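Two hours at Nollalum's open day: how many plates before lunch?

In July the robot firm Nollalum opened its workshop for an afternoon and invited people who run kitchens, canteens and dish rooms to come and look. I went because I have washed dishes for a living and have been told since then, at intervals, that the job is about to disappear. I asked the company's head of demonstrations for a proper talk, and we ended up having it in pieces, between groups of visitors, with the arm working beside us.

She asked that I use her title only, and I have done that.

"People come in wanting either magic or a disaster," she said while we waited for the first group. "What we have is a machine that picks up plates."

I asked if that was the line she gave to investors too. She laughed and said the investors got a longer version.

The setup is called Waso. It is built to sort and stack clean tableware, and it runs on software from a second company, Medeo, which Nollalum describes as a partner and which she described, a little more carefully, as a supplier. There is no washing involved. Plates come out of somebody's dishwasher, somebody puts them on a table, and Waso puts them where they belong. I wanted to know who the somebody was.

"A person," she said. "For now it's a person."

The same person who is supposed to be freed up by all this?

"Partly freed up. Look, I would never tell a restaurant to let a dishwasher go because of this table. I'd tell them that one part of the shift gets easier."

She said this while three visitors behind us were reading a poster that promised "a dish room that runs itself." I pointed at it. She said marketing had its own building.

How fast is it, then? This was the question everyone asked, and it got a different kind of answer depending on who was asking. A canteen manager was told that speed depends on the mix of items. I was told, after I asked a second time, that the best run they had logged was 833 pieces in one working day, with an engineer in the room.

I did that sum on the back of my visitor badge. On a busy Saturday in the last place I worked we could go through that many pieces before the dessert orders came in, and the engineer in the room would have been handed an apron.

"That's fair," she said. "But your Saturday crew went home with sore wrists, and this doesn't have wrists like yours. It can do a slow job for a very long time."

The demonstration itself was plain to follow. There was a white table, patterned wallpaper behind it, and a yellow tray for the plates. The gripper is a pair of black fingers, with no suction cups and nothing soft that I could see. I asked about chips and cracks, having spent a fair part of one winter picking broken china out of a floor drain.

"We break things," she said. "We went through 400 plates in the first months. It's a lot less now."

How much less?

"I'd have to look it up, and I don't want to give you a wrong number."

I would have liked a number, wrong or right. It is the first thing an owner would ask, and a company that can tell you its best day to the single plate ought to know what it drops.

She was more open on the subject of neatness. A human stacker squares up a pile without thinking, with a little knock of the palm. I told her the two green-banded plates in the tray didn't line up, and she agreed right away.

"It isn't perfect, no. The question we ask is whether the pile is safe to lift. If you want it pretty, that's another project."

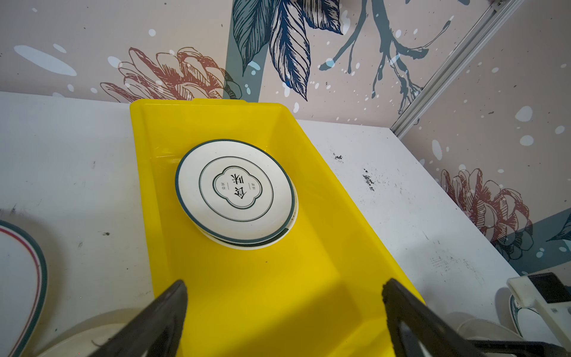 What the table doesn't show

After the second group had gone I asked what happens with food left on a plate, since in my experience a clean plate is often a matter of opinion. She said Medeo is working on it. I asked what happens with a glass, or a steel ladle, or a plate put down on top of a wet napkin. Glass is being tested. The ladle is "not a target item." She had not been asked about the napkin before and wrote it down, which I counted in her favor.

Then there is the price. Nollalum won't publish one. The arrangement on offer is a monthly lease, and the only customer she would mention is Hallgrímsson, a catering firm that has 2 units on trial. I asked if I could see them working.

"You'd have to ask them."

And would they say yes?

"I think they'd say it's early."

I asked what she would want from it if she ran a kitchen herself. She took longer over this than over anything else.

"I'd want to know who to call when it stops at nine at night," she said. "We have 20 people here – that includes the front desk. We can't be in every kitchen. So at the moment I'd want one only if I lived close by."

It was the most useful thing I heard all afternoon, and it wasn't on the poster. I liked her, and I liked the machine more than I had planned to. I still wouldn't sign the lease. A dish room is hot, loud and crowded, and the workshop was a place where people stood back politely to let the arm do its job.

There is another open day planned for the fall. She says they will have the napkin sorted out by then. I have asked to bring my own.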